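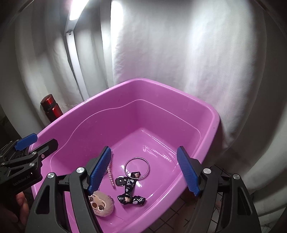 Pads slipping on thin stuff – clean or replace?

katalin_s
Morning all. One pair of our hand grippers has started dropping thin things. Soft toys are fine, but flat metal rings and bead strings slide out of the blue ridged pads about one go in three. It's had 3,381 grabs since the pads went on in May. I've wiped them with a damp cloth and no change. Do I just order new ones?

Muder
Don't order anything yet! Check the screws at the finger pivots first. Ours had worked loose and the tips weren't meeting square, so anything thin went straight through.

teemuj
Disagree, sorry. If it still holds plush and drops metal, it's muck in the grooves. Old toothbrush, warm water, drop of washing-up liquid, let it dry overnight. A cloth only does the tops of the ridges.

Muder
Plush squashes to fit though, so it would hold even with the fingers out of line. Doesn't prove much. Shut it on a strip of paper and tug at both ends of the pad.

katalin_s
OK, did the paper thing over lunch. Front end grips, back end pulls out easily, right side is worse. Two of the screws took nearly a quarter turn (oops).

Vokcombe
Did you zero the opening again after? Ours reads 90 mm fully open, and it was off by a bit every time someone touched those screws.

katalin_s
Hadn't, have now. 60 grabs on a bangle, four drops. Better, but I'm not thrilled.

teemuj
Toothbrush!

katalin_s
Fine, fine, they're soaking now. Will post tomorrow.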